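3. Materiales y procedimiento

3.1. Los objetos del estudio

El conjunto de estudio comprende 22 tarjeteros de fundas, es decir, objetos con una cubierta flexible y un bloque interior de hojas de plástico en las que se guardan tarjetas. Hemos dejado fuera las carteras con ranuras cosidas, porque en ellas la tarjeta está en contacto directo con el forro y su comportamiento es diferente. Las carteras aparecen solamente como objetos vecinos, cuando comparten la superficie con el tarjetero. La Figura 2 presenta la superficie de trabajo y el tarjetero en dos vistas cercanas.

Figura 2. Superficie de trabajo y tarjetero abierto. (a) Superficie con acabado moteado, recipiente de plástico verde y bandeja baja de color tostado. (b) Tarjetero abierto en plano, con dos fundas translúcidas levantadas desde el centro. (c) Tarjetero abierto con las fundas en abanico, junto a una cartera negra desplegada.

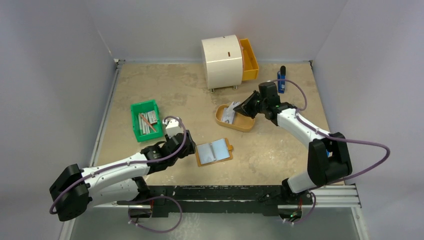
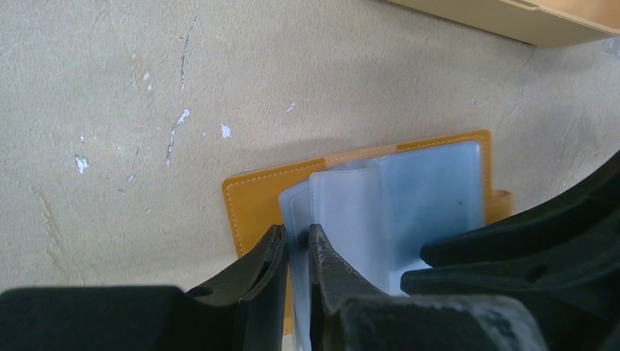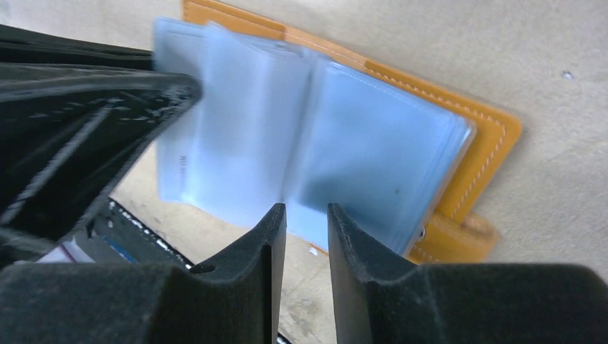
3.2. Terminología

En la literatura comercial en español los nombres de las partes no son estables. El catálogo de Cindix llama «hoja» a lo que el catálogo de Farmont llama «bolsillo», y los dos usan «funda» para el objeto completo. Para evitar la confusión adoptamos los términos siguientes, que mantenemos en todo el artículo.

Cubierta: la pieza exterior, de cuero o de un material de aspecto similar, que se dobla por el lomo.

Lomo: la zona central de la cubierta, donde se fija el bloque.

Funda: cada hoja de plástico transparente o translúcido que recibe una tarjeta o, en los modelos dobles, dos tarjetas de espaldas.

Bloque: el conjunto de las fundas de un mismo tarjetero.

Lengüeta: la tira que sale de un lado de la cubierta y sirve para cerrarla. Cuando lleva un broche de presión, como en la Figura 2c, hablamos de lengüeta con broche.

Costura perimetral: la línea de puntadas paralela al borde de la cubierta. Es visible en las Figuras 2b y 2c, en un tono más claro que el material.

3.3. Posiciones de las fundas

La observación central de este trabajo es que un tarjetero abierto no tiene una sola forma. Con la misma cubierta extendida sobre la mesa, el bloque puede ocupar posiciones muy diferentes, y de la posición depende qué parte del borde queda accesible. Distinguimos cuatro.

En la posición vertical, una o varias fundas se mantienen de pie sobre el lomo (Figura 2b). El borde superior de la funda queda libre y la cubierta es visible a los dos lados. Esta posición es poco frecuente en los tarjeteros con bloque grueso.

En la posición en abanico, las fundas se separan como las páginas de un libro (Figura 2c). Los dos grupos no son necesariamente simétricos: en la figura, el grupo izquierdo se curva hacia arriba y el derecho queda más plano. La asimetría nos parece importante, y volvemos a ella en la sección 4.

En la posición plana, todo el bloque descansa sobre una sola mitad de la cubierta. Es la posición más estable, pero también la más incómoda para separar una funda determinada – los bordes coinciden y el plástico se adhiere.

En la posición cerrada parcial, la cubierta intenta volver a su forma doblada y empuja el bloque. Ocurre sobre todo en los modelos nuevos, cuyo lomo todavía conserva la rigidez de fábrica. El modelo pequeño de Nuttall se cerró de esta manera en casi todas las aperturas de la primera serie, y tuvimos que decidir si lo manteníamos en el conjunto. Lo mantuvimos.

3.4. Superficie y objetos vecinos

Todas las aperturas se realizaron sobre una superficie horizontal y mate. En una fase previa habíamos trabajado con una mesa lacada, pero la cubierta se deslizaba con demasiada facilidad y, además, los reflejos hacían difícil distinguir el borde de las fundas. Con una superficie áspera el tarjetero permanece en su sitio cuando se tira de una funda. Las marcas e irregularidades pequeñas de la superficie no se corrigieron. Pueden servir como puntos de referencia para comparar la posición de la cubierta entre dos imágenes.

Los objetos vecinos requieren un comentario aparte. En la vida cotidiana el tarjetero pocas veces se abre solo: se abre al lado de una cartera, de unas llaves o de la bandeja donde se vacían los bolsillos al llegar a casa. Un objeto vecino puede limitar el espacio de las fundas. En la Figura 2c, el borde cercano de la cartera negra toca el borde izquierdo de las fundas y las cubre en parte. Consideramos que hay contacto lateral cuando un objeto vecino toca el bloque, y no cuando toca solamente la cubierta. En los casos dudosos se anotó «sin contacto».

No se fijó la distancia entre los objetos. Esta decisión reduce la comparabilidad de las series, pero una distancia fija habría producido disposiciones que no se encuentran en ninguna casa.

3.5. Registro de las aperturas

Se registraron en total 1.284 aperturas, repartidas de manera desigual entre los tarjeteros. De ellas, 400 corresponden a la primera serie, en la que la cubierta se dejaba libre después de abrirla, y el resto a la segunda, en la que se permitía sujetar una funda por el borde. Cada apertura se observó durante 60 segundos. Anotamos la posición inicial del bloque, la posición final y, si existía, el momento del cambio.

Para cada apertura se completó una ficha con los campos siguientes:

– tipo de cubierta y tipo de cierre;
– posición del bloque al principio y al final;
– orientación de la lengüeta con respecto al lomo;
– contacto lateral (sí / no);
– texto o marca visible en las fundas.

El último campo se añadió después de comenzar la segunda serie. Algunas fundas llevan una marca impresa pequeña, que en la Figura 2c se ve de lado en una funda de la izquierda y que leemos, con reserva, como «PEI». No hemos podido establecer su significado en todos los casos y no la utilizamos como prueba del material. Sin embargo, una marca de este tipo es útil para reconocer la misma funda en dos imágenes diferentes, especialmente cuando el bloque es muy uniforme.

La ficha se preparó con la plantilla de inventario Navance, a la que se quitaron los campos de precio y procedencia. Los valores de posición se asignaron por dos codificadores de forma independiente. Cuando no hubo acuerdo se conservó la posición menos específica de las dos, por ejemplo «abierta» en lugar de «en abanico».

3.6. Limitaciones del material

El conjunto no es representativo del mercado. Predominan los tarjeteros de tamaño pequeño, de colores amarillos, tostados y marrones, y faltan casi por completo los modelos con cremallera. Tampoco se ha controlado la edad de los objetos: una parte se compró nueva en enero y otra parte procede de uso personal, con fundas ya deformadas. Una funda deformada tiende a curvarse siempre hacia el mismo lado, y por esta razón los resultados de la sección 4 se presentan por separado para los dos grupos.

Por otra parte, una imagen fija no permite saber si la curvatura de una funda es permanente o si depende de la presión de un objeto en ese momento. Las imágenes de la Figura 2 se deben leer, entonces, como ejemplos de posición. Para la deformación utilizamos exclusivamente las fichas y la medición del bloque separado de su cubierta, cuyo procedimiento se describe en el Anexo B.

La versión de las fichas utilizada en este artículo es la cerrada en octubre de 2020. Las correcciones posteriores afectan solamente a la ortografía de los campos abiertos.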